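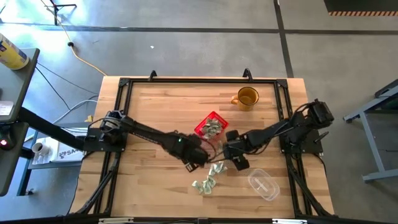

To: cell-operations list
From: Equipment Safety Office, Kulla
Subject: Re: Contact between left and right arms during banknote task, Cell 3

Dear colleagues,

This message replies to the report circulated to the list earlier in March and sets out the findings of the review, the interim measures now in force, and the points still open. Station leads are asked to read it in full before scheduling further two-arm sessions. The original report is quoted first for those who joined the list after it was sent.

Przemysław Jakubowski wrote:

> Reporting a contact event in Cell 3 during the banknote task (crumpled paper bills into the clear container with the slot). The left arm had been commanded to hold near the center of the table. The right arm was coming in to pick a bill from the tabletop. The left arm then moved toward the right one on its own, by what I would judge to be the width of a gripper, and the two grippers touched at the fingers.
>
> I pressed the stop at the station. The right arm stopped at once. The left arm kept pushing for a moment and then went limp and came down on the table. No one was inside the floor marking. No damage to the wood that I can find. One finger pad on the right gripper has a nick in it.
>
> Two things I would like looked at. First, the green light on the left wrist stayed on the whole time, including after the stop, so I could not tell from the light that the arm had lost power. Second, the collision check in the Savchuk controller did not trip. The log shows it was enabled.
>
> I have tagged the cell out and left the bills and the basket as they were. The log is in the usual folder. Please tell me whether the other cells should keep running, as there is a session booked for tomorrow at 9:00.
>
> P. Jakubowski

The office thanks Mr. Jakubowski for the prompt report and for leaving the cell undisturbed. His account agrees with the controller log in all respects that could be checked.

Findings

The movement of the left arm was caused by a loss of position feedback from the shoulder joint. The log shows 61 dropped messages from that joint in the 800 milliseconds before contact. The Savchuk controller is set to fill short gaps with an estimate based on the last known speed. The left arm had not fully settled when the gap began, and the estimate carried a small residual motion forward as though it were real. The controller then corrected for a displacement that had not taken place.

The collision check works from the same estimated positions. By its reckoning the two grippers were still well apart, and it therefore had no cause to trip. This is a weakness in the configuration and is present in every two-arm cell at the site.

The dropped messages were traced to the connector at the base of the left shoulder motor. The cable had been secured with too little slack, and the connector worked partly loose when the arm reached far across the table. The same routing was found on one other cell, which has been corrected.

As to the delay in stopping, the two arms are on separate power supplies. The relay for the left arm was slow to release when tested on the bench and has been replaced with a Jodon unit of the same rating. The old relay has been kept.

The green wrist light is fed from the gripper circuit and shows only that the gripper has power. It says nothing about the state of the arm. Several operators told the office they had been reading it as a general status light, and the training sheet did not tell them otherwise. The sheet is being revised.

Interim measures

The following apply to all two-arm cells from receipt of this message.

1. Gap filling in the controller is to be turned off. A gap in feedback from any joint will now stop both arms. Leads should expect more nuisance stops than before and should log each one.

2. Tasks that bring both grippers to the center of the table at the same time are suspended. The banknote task may continue in one-arm form, with the other arm parked over its own mounting plate.

3. Before each session, the operator is to check the shoulder connectors by hand with the power off, and to confirm that the cable has slack with the arm at full reach.

4. The stop is to be tested on each arm separately at the start of the day. Testing one arm does not cover the other.

5. No one is to reach onto the table to straighten bills or move the container unless power to both arms has been removed at the station. The wrist light is not to be used to confirm this.

Open points

Prandico, which supplied the arms, has been sent the log and has been asked whether the shoulder connector can be fitted with a locking collar. A reply has been promised but has not arrived.

The office has yet to settle whether both arms should be moved to a single stop circuit. The wiring work is modest - the larger question is that a limp arm can drop onto whatever is beneath it, and a shared circuit would drop two. Written comments from leads are welcome.

Cell 3 remains tagged out pending a repeat of the full-reach test with the new cable routing. The 9:00 session Mr. Jakubowski mentioned was canceled, and leads who lost time that day may rebook through the shared calendar.

Replies should go to the list and quote the subject line above.

Equipment Safety Office
Kulla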